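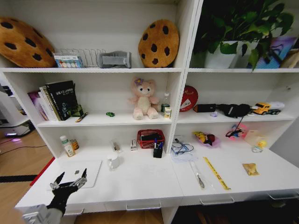
I had been meaning to get over to the Gustdale open day for years, and this July I finally did, with my sister in the passenger seat and a thermos of coffee rolling around on the floor. Gustdale is the old school building out past the feed store, and once a year the furniture people and craft folks who rent space there open every door and let the rest of us wander through. I went for the shelves, I'll admit it. We have a spare room at home that has to be an office and a playroom at the same time, and I wanted to see how other people manage it. The white unit in the Pivell room was the one I kept going back to, with its two bays and the long desk running along underneath, and best of all it was full of the kind of things a family really owns. There was a pink teddy bear with a flower on its head sitting right in the middle, books leaning over the way mine always do, and two big chocolate chip cookie cushions up on top that my sister wanted to take home on the spot!

Adjoa Kpodo was looking after the room that morning, and she was so generous with her time. I asked her about depth (our spare room is narrow, and I worry about elbows) and she told me to measure from the wall to the back of my chair with me sitting in it, and to do it before I fell in love with anything. Good advice, though a bit late in my case. She also likes to keep the toys on a middle shelf where a child can get at them — the yellow construction truck was on one — and let the plants have the top. I have a pothos that has been sulking on the microwave for two winters, so that settled where it's going.

From there we went down the hall to Kuhlmann, who do chairs and stools, and sat in far too many of them. My sister liked a low one with arms. I didn't, but we had a nice argument over it. Nillari was in room 13, all baskets and woven trays, and it was so crowded we only got as far as the first table.

Lunch was soup and rolls in the old gym for seven dollars, and the line moved fast. Parking is on the grass, so wear shoes you don't mind getting muddy. Doors open at 9, and I'd come early if you want to talk to anyone. I came home with one basket, a sheet of measurements in Adjoa's handwriting, and a promise to my sister that I'd find out where those cookie cushions come from.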